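Reference > Mathematics Education > Primary Methods > Flimell grid method

Article Contents Related Index

Flimell grid method

The Flimell grid method is an approach to teaching multiplication and area in the early grades. Children place objects in the spaces of a large rectangular grid, describe the arrangement aloud, and only later write it as a number sentence. It takes its name from the Flimell teaching center in Bremton, where Cuiping Zeng wrote the first teacher's guide. Supporters credit it with a deeper grasp of multiplication. The evidence for that claim is thin.

Origins

Zeng's guide drew on older work with arrays, counters and squared paper, and most of its content would have been familiar to any teacher trained in those. What it added was scale. The grid was to be large enough that a child had to reach across it, and the spaces were to be left unnumbered. Zeng argued that small counters encourage children to count one by one, while larger objects push them to think in rows. The guide gives no test of this idea, and later editions repeat it without a source.
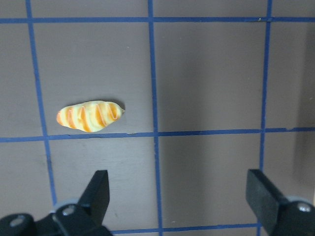
Choice of objects is the part of the method that has caused the most argument among teachers. The guide recommends things a child can name at once, and play food is a common choice. A pretend loaf like this one, pale yellow with orange stripes and set down on a gray surface marked off with blue tape, is easy to talk about: "one loaf in one box." Critics answer that such an object brings in features that have nothing to do with the lesson. A child may count the stripes, or ask whether a long loaf should fill its space. Plain blocks raise fewer of these questions, and they cost less.

Evidence

The study most often cited was carried out in Drurkden and followed 260 second graders over 9 weeks. Children in the grid classes did better on a test of array problems than children in the comparison classes. Shengli Jiang, who reviewed the study, noted that the test items were drawn as grids, so one group had been practicing the format of the test. On ordinary multiplication facts the two groups could not be told apart. The grid classes had also received an extra lesson each Wednesday, a detail that appears only in an appendix.

A promotional leaflet says the method has "reached 3936 children." Another version of the same leaflet gives 3000. Neither explains what counts as being reached, and neither number says anything about learning.

Transfer to unmarked surfaces 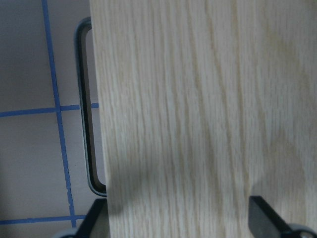
The final stage of the method asks children to work out area with no grid supplied. They are expected to picture equal rows for themselves, then check with a ruler. Any flat surface will do, including a pale wooden board such as the one shown, although wood has its own hazard: fine grain lines can look like ready-made columns to a child who has spent weeks with tape, and here they waver and in places curve. Fu, a short follow-up report from the same center, claims that most children manage this stage "with confidence." It does not report how many got the right answer.

Current use

The method survives mainly as a warm-up activity. Many teachers who use it have dropped the spoken script, which the guide calls essential, and kept the grid. No published study compares the two versions.

See also: Array (teaching), Area model, Counting materials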